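Robot Learning Laboratory, Course Handout 4
Gathering Demonstrations with Hand-Held Grippers
Instructor: Samer Twal. Laboratory sessions: Lungile Mabuza

Revised April 17, 2020

4.1 Purpose

A learned policy can be no better than the examples it is given. In this unit each pair of students will gather 50 demonstrations of the Cellar task and submit them to the shared course set. The set stood at 205 demonstrations at the end of January and will be used by all sections.

4.2 Working with two grippers

The operator sits at the desk and holds one gripper in each hand. Every gripper carries a cube printed with square markers, from which its position and angle are later recovered.

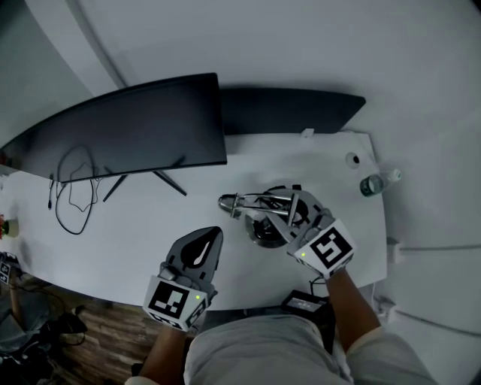 Keep the marker faces in view of the head camera for as much of the motion as possible. A short loss of one cube can be filled in during processing -- a loss of both cannot, and the demonstration must be discarded. Move at an even pace. Students who have practiced the task many times tend to speed up, and the resulting examples are hard to align with the rest.

4.3 Start and end of a demonstration

Each demonstration begins with both grippers held over the desk and clear of any object. Hold still for 2 seconds before the first movement and again after the last. Demonstrations longer than 90 seconds are rejected by the Pirihi import script.
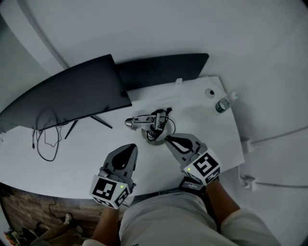 Vary the starting position of the object between demonstrations. Small changes in angle are as useful as changes in place. Failed grasps that the operator corrects should be kept and labeled "recovery" -- they are scored separately.

4.4 Submission

Upload to the Tirska folder under your section number. Questions about labeling go to Johannes Ntuli.

Reading for next session: Chapter 6, pages on time alignment.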